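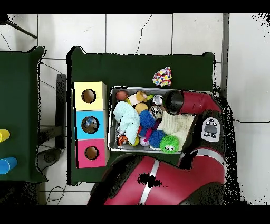 Toy Sorting at Pereyra: Gallery

Apr 4, 2018

Pereyra is a small day centre for dogs and cats, and over the winter the toys had got into a muddle. We spent an afternoon going through the lot on the green table. The first picture is at the top of the page and the notes for it are set out below, by item. More will be added in June, when the outdoor things come out of the shed.

The boxes
Pale yellow on top, light blue in the middle, pink at the bottom. Each has a round hole in the top face. They stack well and take up very little of the table.

The tray
A metal one with silver rims. Everything for sorting goes in here first. It was full for most of the afternoon.

Spiky balls
Two blue ones and a green one with googly eyes. The green one is Štěpánka Vávra's favourite and she has asked for it to stay in the front room.

Silver spheres
They are kept with the other balls for now. Gaurav Tomar thinks they should go on a shelf of their own. We have not decided.

Soft toys
The mint-green plush is the big one. The tan and white one has an orange patch. Soft toys are washed at the end of each month and go back out when they are dry.

Small balls
Orange and black stripes, plain yellow, and a little white and pink one. Small balls are for supervised play only. Please hand them back at the desk when you have finished.

Rope toy
Red, yellow, blue and white, with knots. It was left out on the table next to the tray. Rope toys are checked for fraying every 12 weeks and thrown away if the strands are coming loose.

Cream knit
On the right-hand side of the tray. It is going in the wash with the soft toys.

If you have toys to give, bring them to the desk in a bag with your name on it. We can take balls, ropes and plush in good condition. We can't take anything with batteries or loose buttons. The desk is open until 8 in the evening.

Notes by Štěpánka Vávra
Back to all galleries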